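Wiping a whiteboard is still slow work for two robot arms, Pledusness says

BRASOV -- A robot that can wipe down a whiteboard sounds like a small thing. For Pledusness, a company that builds software for two-armed machines, it has taken most of a year to get there, and the results are mixed.

The company published figures in February from a long run of trials at its workshop in Brasov. Its system, called Lultar, was given 15 household and shop-floor chores, among them folding hand towels, putting lids on jars, sorting screws into trays and erasing marker from a board. Over 1,993 attempts, the arms finished the job without help 1,502 times.

Those numbers cover every chore together, and they hide a wide spread. Lids and screws went well. Towels did not. Erasing fell in between, and the company spent several pages of its report on it.

The trouble with erasing, according to the report, is pressure. Push too lightly and the eraser slides over the ink and leaves a gray trail. Push too hard and the board shifts on the table, so that the next stroke lands in the wrong place. A person corrects for this without thinking. Lultar has to notice the slip through its cameras and adjust, and it often notices late.
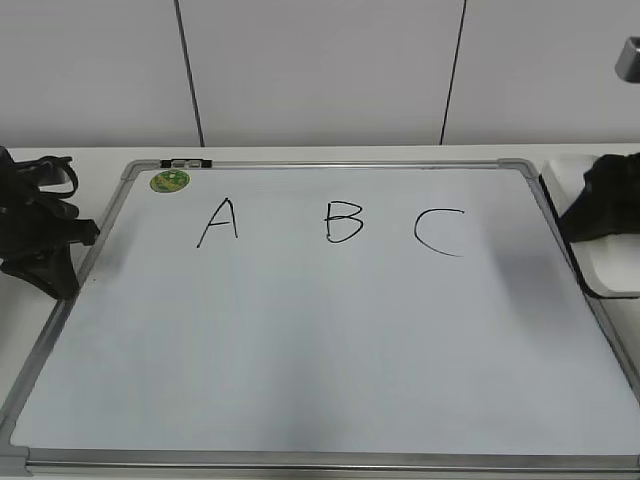 Letters are harder than a plain scribble for another reason. Operators sometimes asked the system to remove one letter and leave its neighbors alone, the way a shop might change one price on a sign. The report lists 154 attempts of that kind. In many of them the arms cleared the right letter but took part of the next one with it, and those were scored as failures.

Speed is the other complaint. The company gives no times for single chores, but it says a person would beat the machine on all 15 of them, usually by a wide margin. It argues that this matters less for work done after closing, when the floor is clear and there is no line of customers waiting.

Mäkelä, a chain of hardware and paint stores, has agreed to try Lultar in one of its stockrooms later this year. The machine will sort returned small parts and clean the boards where staff write up the day's orders. It will not work in the aisles while the store is open, and an employee will be on hand to stop it.

The store chain said in a short statement that it does not plan to cut jobs as a result of the trial. It described the work as "the last half hour of the day that no one wants" and said it would decide whether to go on once it had seen how often staff had to step in.

Pledusness has not set a price. It says a version for homes is further off -- kitchens and laundry rooms differ too much from one another, and the arms still need a fixed table and steady light to work well. The next round of trials will add wiping counters and hanging shirts, and the towel folding will be run again from the start with a new set of grippers.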